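# Marks on a white table top – clean, paint, or leave alone?

**gloria_b** wrote:

Good evening to all. I have a white table with a matt surface and after two years of daily use it has many grey marks. Some go away with a damp cloth, most do not.

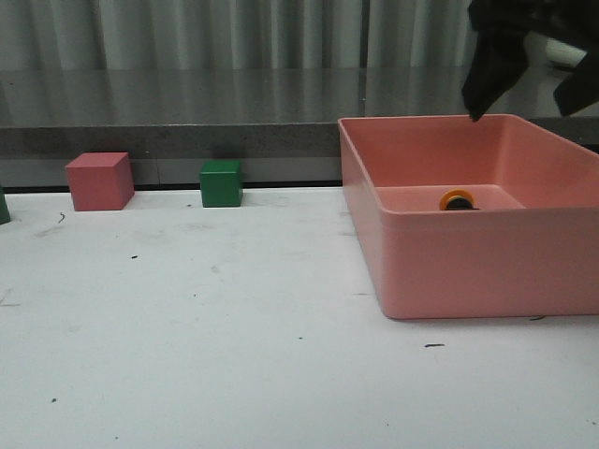
I bought it second-hand from a shop in Trumska and there was no label, so I do not know what the surface is made of. It does not feel like paint. When I scratch it with my nail nothing comes off. I have tried washing-up liquid, then warm water with a little vinegar. The vinegar made no difference that I can see. My sister says I should use a scouring powder but I am afraid of it.

My questions: is there something stronger that does not make the surface shiny? And if it is not possible to clean it, can such a table be painted at home?

Thank you, Glória Bettencourt

---

**oldspanner57** wrote:

Please keep the powder in the cupboard. Matt white shows everything, and once you polish one place you will see that place for ever when the lamp is on.

Melamine sponge, well wetted, almost no pressure. Try it underneath or at a back corner first.

---

**dela_z** wrote:

I must disagree a little with oldspanner57. A melamine sponge is also an abrasive, only a very fine one. I used it on my own desk, which was matt, and now there is an oval the size of a plate that is more shiny than the rest. In the morning it is the first thing I see.

What worked for me afterwards was a paste of bicarbonate and water, left for 28 minutes (I had put the timer for bread, so this number is an accident) and wiped off with a soft cloth. I did not rub. The grey from sleeves and cardboard boxes became much weaker.

For lines from metal things, for example the bottom of a saucepan, a white school rubber is better than any liquid.

---

**oldspanner57** wrote:

> A melamine sponge is also an abrasive

Bicarb is as well, if you want to be strict. The difference is in the hand. I have cleaned kitchen fronts for a living and I never had an oval.

---

**dela_z** wrote:

You have cleaned them for a living, so you have the hand for it. Most people press harder when the mark does not move. I did.

---

**pinewood_ruth** wrote:

Can I ask what you put on the table, Glória? If it is a work table I would not go mad about it. Ours is in the hall, the children cut and glue there, and I wash it in June when we can carry it outside. The rest of the year it gets a cloth and that's it.

---

**gloria_b** wrote:

It is for everything, Ruth. I sort post, I repair small things, my son makes his models. We eat in the kitchen, so it is not about hygiene. It only disturbs me that I wipe it and it still looks as if I did not.

I will begin with the rubber, because I have one at home. Then the paste of Dela.

---

**marten_k** wrote:

About the painting, as no one has answered this part. It can be done, but I would not do it for grey marks. I painted a top like this with Cokik furniture paint, two coats over a primer, everything by the instructions. It looked very good for the first winter. Then the edge where we rest our arms began to peel, and it is not possible to repair only the edge.

In the end I bought a new top from Jundar for 112 euros and kept the old legs. The paint, primer, rollers and paper had cost me 57. You can do the calculation.

---

**pinewood_ruth** wrote:

Mine was painted by my father-in-law and it has not peeled yet. He sanded it for a whole weekend though, and he let it dry for much longer than the tin said. I think people put things back on it too early.

---

**marten_k** wrote:

It is possible. I waited three days, and then I put a heavy printer on it.

---

**gloria_b** wrote:

A small report. The rubber took away several of the thin lines, and it makes a lot of crumbs, so have the vacuum cleaner near. The paste I did twice. The grey is lighter in the middle, but on the left, where I always sit, there is still a shadow if I look from the side.

Oldspanner57, I also bought the sponge and tried it under the table, very softly. I do not see a shine – but it is dark under there and I am not certain. I will look again in daylight before I use it on top.

I have decided not to paint.

---

**dela_z** wrote:

Good decision. For the shadow on the left, you can try a desk mat. I have one over my oval.

Dela Zakaria

---

**oldspanner57** wrote:

Take a torch and hold it flat to the surface when you check. Shine shows up at once that way. And change the water often, grey water only puts the grey back.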